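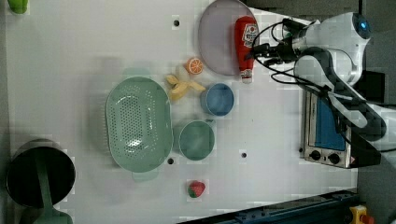 How to sort out a play kitchen without buying more storage

I don't trust most advice on toy storage, as it usually ends with a link to a set of boxes. We bought the Irnbridge tubs two years ago and they made things worse. Six tubs, six lids, and the lids were always somewhere else.

What follows costs nothing and takes less time than finding the lids.

1. Tip everything out on a table. The floor is no good, you'll kneel on something.

2. Pull out the big pieces first. In our set that means the plate and the colander. Whatever is widest goes at the bottom of the pile, so the plate goes down first and the colander sits on it.

3. Nest the bowl and the cup inside the colander if they'll go. Some sets are sold as "stacking" and don't. Try it before you believe the packet.

4. Play food goes in last, loose. Guadalupe Lozano, who lent me half her daughter's set, swears by sorting it into fruit and everything else. I gave that 2 days and gave up.
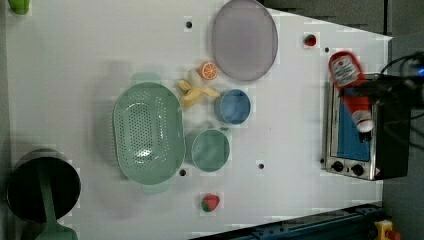
5. Bottles are the nuisance. A ketchup bottle won't stand in a bowl without tipping the lot, so lay it alongside. The same goes for anything tall.

6. Bigger things like a toaster oven stay out of the pile altogether. Give them a spot at the back of the shelf and leave them there.

Washing: warm water and a drop of washing-up liquid for the plastic. Peeled bananas and anything else with flaps or leaves will hold water, so shake them and leave them overnight on a towel. I wouldn't put any of it in the dishwasher, whatever the label says. Holes in a colander want an old toothbrush.

Will it stay tidy? No. Ours lasts until teatime, but putting it back is quick and a four-year-old can manage steps 2 to 4.

Contact: Nayeli Hinojosa | © Stalovau | Back to top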